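4.2 Choosing the Next Object from a Changing View

We found early on that tidying a soft surface asks a good deal more of the software than tidying a tabletop does. A bed sheet wrinkles under its own accord, plush toys sink and roll a little when they are touched, and a basket standing on a mattress can shift by a finger's width without anyone meaning it to. For this reason the Udetti planner keeps no fixed map of the bed. It looks again through the head camera before every reach, builds a fresh list of the objects it believes are there, and only then decides which one to go for.

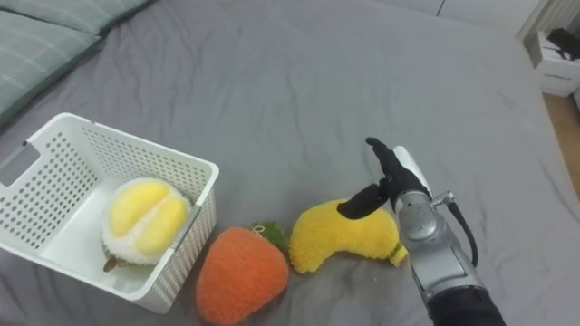 The list is built in two passes. The first pass separates objects from the sheet by color and by texture together, because gray folds in the fabric had a troublesome habit of turning up as objects when we relied on depth alone. The second pass groups the pieces and asks, for each one, whether it is inside the basket, outside it, or held in the hand. That last label took us longer to get right than we care to admit! In the first version of the software, released to our partners at Groltville in February, a held toy was often listed a second time as a toy lying on the bed, and the planner would happily set off to fetch something it was already carrying.

Our remedy was a simple one. The arm's joint readings tell us where the hand ought to appear in the camera view, so we draw a loose outline there and treat any soft object that fills the space between the fingers as held until the hand opens again. The outline is kept generous on purpose, as plush fabric bulges well past the point of contact.
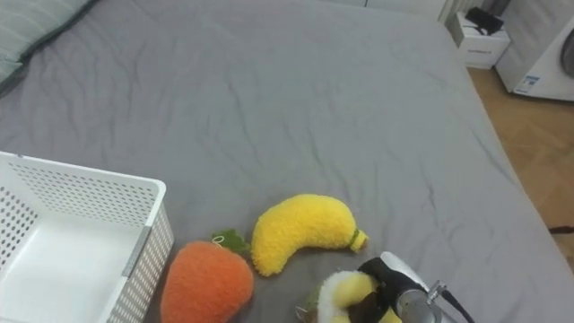
Figure 4. Head camera view with one plush toy held in the gripper. A plush carrot and a plush banana lie on the sheet beside the perforated basket.

Scoring comes next. Each object outside the basket receives a cost made up of the reach distance, the expected disturbance to its neighbors, and a small penalty for any path that crosses the basket rim. We tuned the 2 main weights on the Tsuji set, which holds 3,892 labeled views, and then left them alone for all of the trials reported in Section 5. Readers who would like to try other weights will find them in the Erkovstead configuration file, along with the outline settings described above.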